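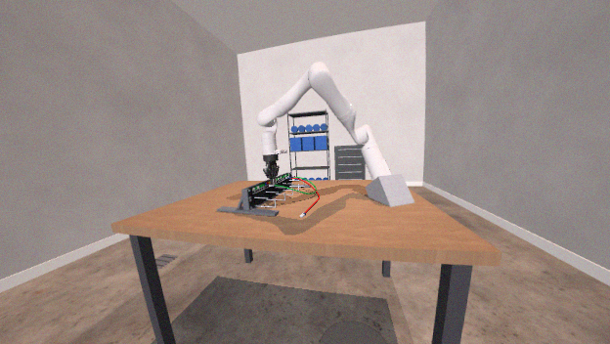

**Cable cell – pre-purchase safety walkthrough, rev 5**
Site: Jirnham, March 2022
Quote under review: Dirkska package (arm, gripper, rack fixture)

Marks: OK / FIX / ASK. Comments go in the budget sheet too, pls copy over.

**1. Table and mounting**

- [x] Table legs clear of walkway – OK
- [x] Top rated for arm plus base – OK per Dirkska sheet. Want it in writing before the PO
- [ ] Base bolted through, not just into the wood – ASK. Backing plate is a separate line, not in quote
- [ ] Edge guard, front – FIX. Add to order

**2. Reach and clearance**

- [ ] Full reach checked against shelving and drawer cabinet – FIX. Both stand behind the table. Either move them or set a software limit, limit is cheaper
- [ ] Elbow height vs ceiling – ASK. Need real number from Dirkska, drawing is no help
- [ ] Fence or light curtain – not priced. Tustari quoted 18 days lead on the curtain, fence is off the shelf

**3. Rack and cables**

- [x] Rack stays put when nudged – OK
- [ ] Red cable, connector end – FIX. Lies on the tabletop, needs a clip or holder. Cheap, just buy a bag of them
- [ ] Green cable – same clip order
- [ ] Pegs on rack side – ASK. Eye hazzard for anyone leaning in? Caps maybe
- [ ] Boards covered or grounded during service – ASK
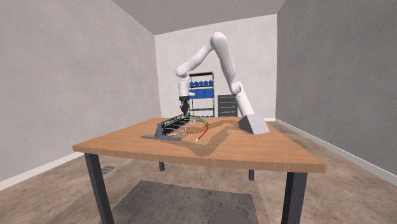 - [ ] Spare rack – budget for one. If the only rack is out for repair the arm sits idle

**4. Stops and power**

- [ ] E-stop within reach of both long sides – FIX. Quote has one, we need two
- [ ] Lockout on feed – ASK Dimitriou, they did the wiring in room 201
- [ ] Gripper holds part on power loss – ASK. Get a demo before paying the deposit

**5. Floor and storage**

- [x] Floor vent by left front leg not blocked – OK
- [ ] Floor level under all four legs – recheck, was in a rush
- [ ] Blue bins on shelving – who reaches for these whlie arm is live? Move stock if fence goes in

**Money notes**

Hold 12 percent back for guarding and clips – last time it came out of the training line. Dimitriou install price good until June. No PO untill every FIX in 2 and 4 is closed.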